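Progress report to the fund, second period
June 27, 2018

Project: *Urnon*, a series in six parts, and the interview film that goes with it
Grant holder: Samarakoon Pictures

The short version is that five of the six scripts are in a state I'd show to an actor, the sixth isn't, and the interview film has used up more time than it was given. We are inside the budget. We are behind the schedule set out in the application, which I thought was hopeful when we sent it and think so more now.

## Scripts

You asked in your last letter whether the lead still "carries" all six parts. She does on paper. The lighthouse keeper's daughter is in every part, but in part four she has very little to do except stand in doorways while her brother argues with the harbour board, and I don't believe an actress of any standing will read part four and feel wanted. We have moved the quarrel over the boat from part five to part four to give her a scene of her own. That leaves a hole in part five, where there used to be a quarrel.

Part six has been rewritten twice. The first version killed the brother. Your reader's notes called this "earned", and I would ask the reader to look again at part three, where he's hardly in it. The second version lets him live and has him leave on the mail boat, and everyone who has read it says it is gentler and that they prefer it. I am not sure they do. People tend to say they prefer the version they were sent last. A third version is being written now and will go out with no number on it.

The broadcaster has asked for a "younger" opening. We haven't been told what that means. We tried starting on the school ferry and it does start faster, though it gives away that the father is back, which was the one surprise in part one. I would like the fund's view before we agree to it.

## Casting

Still open, and I know this is what you would most like news of.

We have a lead we want. She has read parts one to three and liked them, and her agent has used the word "keen" in two separate emails. I have been told "keen" before. On our last production it meant eight months of waiting followed by a perfume contract. So I'm reporting her as interested and nothing more, and I'd ask that her involvement isn't hinted at in your newsletter, even without the name, as people in Lisby worked it out in an afternoon last time.

For the brother we held an open call in Lisby. It drew 459 applications, most of them by video, and a great many from people who had plainly not read the age range. We saw 70 in the room. Four were good and one was very good. The very good one has never acted for a camera and does everything slightly too large, as stage people do. The director thinks this can be taken down in rehearsal. I think it can be taken down by part three, which we would be shooting first, so that may be luck on our side.

The father is likely to be a known face from radio. No contract yet.

## The interview film

This is the companion piece: long talks with the retired cast of the old Braltitz serial, which *Urnon* borrows its island from. The application promised it as "a warm and revealing portrait". It is warm. Whether it's revealing depends on how often you have heard actors in their seventies tell the same stories.

All but one of the interviews are recorded. The trouble is that these people have been interviewed together for decades, at conventions and on anniversary programmes, and each one has a polished set of answers. Ask what it was like on the first day and you get the goat. Ask about the cancelled last series and you get the goat again, with a different ending. We have the goat from five people now and they don't agree on whose coat it ate.

What has worked is leaving the camera running and asking about money. Two of the cast talked openly about what they were paid, what the repeats brought in (very little) and how one of them took a job at a garden centre between the second and third series and was recognised there daily. It is the best material we have. It is also the material their agents are most likely to want out, and we have release forms for one of the two.

I'd cut the film from ninety minutes to an hour. The director would not. We have agreed to look at a ninety-minute cut first, which I suspect is a way of making me sit through it.

## Work with the fans

The grant sets aside 4000 for what the form calls audience engagement. I said at the start that I had doubts about this line and I still have them, but here is what has been done with it.

We ran one screening of the old serial's first two episodes, in Braltitz, with a talk afterwards. It was full. Nearly everyone there already owned the episodes. They were kind and very well informed, and they corrected our researcher on the year the pier burned down, for which we were grateful. As a way of reaching a new audience it did nothing at all. The fans' own magazine ran four pages on it, which their readers will enjoy and no one else will see.

The second activity was meant to be an online question-and-answer session with the writers. I stopped it. We had no cast to announce, and every question sent in ahead of time was about the cast. We would have spent an hour refusing to answer.

Part of the money is therefore unspent. I'd like to hold it until the lead is signed and then put it towards one proper event in the autumn. If the fund's rules say it must be used by the end of the period, please tell us soon, as I would sooner hand it back than buy badges.
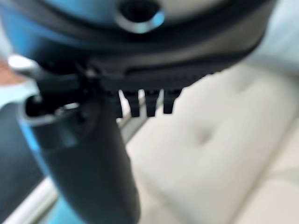 There is also the matter of the old fan club's archive, which has been offered to us on loan: scrapbooks, call sheets, signed photographs, and a good number of letters written by the cast to club members. The club thinks the letters are the jewel of it. I've read a sample and most say thank you for the scarf. A few are different, long and quite private, and I don't think their writers expected them to be read out in a film. We have taken copies of the call sheets only, and asked for legal advice on the rest. The advice so far is to wait.

## Money

The statement is attached separately. Three things in it need a word.

- Script fees are higher than planned because of the extra draft of part six. There will be another.
- Travel is lower than planned. Two of the interviews were moved to the subjects' own homes, at their request, and both live near the railway.
- Archive clips have not been paid for. The rights holder has sent three different prices for the same ninety seconds. We have asked which one they mean.

We are not asking for more in this period. I won't promise the same for the next one. If the clips come in at the highest price, the interview film will need either more money or fewer clips, and a film about a serial that can't show the serial is a hard thing to sell.

## Press

There was a piece in an entertainment weekly saying that *Urnon* is a remake. It isn't, and we wrote to them, and they changed "remake" to "reboot". We've left it there. Two gossip sites have since named a lead. Neither has the right person, and we have not corrected them.

The broadcaster would like a first-look photograph to release in the summer. We have no cast in costume and no set. They have suggested the island at sunset. I have said yes, if they'll pay the photographer.

## What comes next

By the end of the next period we expect to have:

- part six in a form the director will shoot
- an answer from the lead, whichever way it goes
- a contract for the father
- the last interview recorded, health permitting (the subject's, who has already put us off twice)
- a ninety-minute cut of the interview film, and my notes on it

The application gave a start of shooting in early autumn. I don't think we'll make it. Late autumn is possible if the lead says yes within the month, but the ferry timetable changes at the end of the season and the crossings we need drop to one a day. The line producer has costed a spring start as well and it is only slightly dearer, mostly storage. I would like that option discussed at our next meeting with the figures in front of us, before anybody announces a date.

Two questions for the fund, then. Do you have a view on the ferry opening, and can the unspent engagement money be carried over? A reply on the second would help most, as the hall in Braltitz wants a deposit.

Producer, for Samarakoon Pictures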